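Subject: Re: [brundance-fans] State of the site, and the tape list
Date: February

Hello all,

Replying to two things at once. First the question from earlier in the month:

> Is the old Zelline lyrics section gone for good? I had it bookmarked and now
> I get the front page whichever link I use. Also, does anyone have a complete
> running order for the Holub demos? The list on the site stops at tape 17 and
> I'm sure there was at least one more. I would also like to know if the
> message board is coming back or if we are all meant to use this list now.

The lyrics section isn't gone. The host changed the way addresses work and every page below the top level now goes to the front page. I have a full copy at home and I'm putting it back a folder at a time. Zelline is up to the second album. The B-sides come next and I expect to have them there by the end of the month.

As for the demos, I only ever had 17 tapes on my list. If there is another one I haven't heard it. The person who copied them for me in 2000 wrote the titles on the inlay cards in pencil, and two of the cards are now hard to read. If you have a better set, please send me the running order as plain text and say where your copy came from. I won't put up anything taken from an auction listing, as we had trouble with that before.

The message board won't be back. It had 3913 posts when it closed and most of the last year's worth were adverts for ringtones. I saved the threads on guitar tunings and the tour diary ones, and they will go in the archive section once I've taken the email addresses out.

## Pictures and sleeves

The gallery has 534 items in it at present. Sleeves, ticket stubs and flyers are sorted by year, and fan artwork has its own page. Please don't send anything that is already there. If you are sending a scan of a sleeve, front and back as separate files is best, and tell me which pressing it is. The Allen Records reissue has a different back cover from the first one and I keep getting them mixed up.

Fan artwork can be any style, drawn, painted or done on the computer. There is plenty of room for more of the computer pieces.

A yellow-green slab on a brown background, with a large blue block in front.

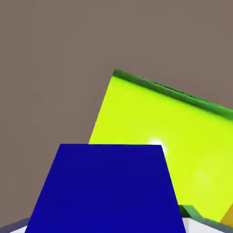
## Links page

I've taken off eleven dead links. If yours was one of them and you have moved, send me the new address and I'll put it back. The Brundance discography by country is still the best place for catalogue numbers, so I haven't tried to copy it.

The guestbook is working again but posts have to be approved, which I do in the evening, usually after nine. You don't need to post twice.

Replies to the list please, unless it's a file, in which case use the address on the contact page.

Site admin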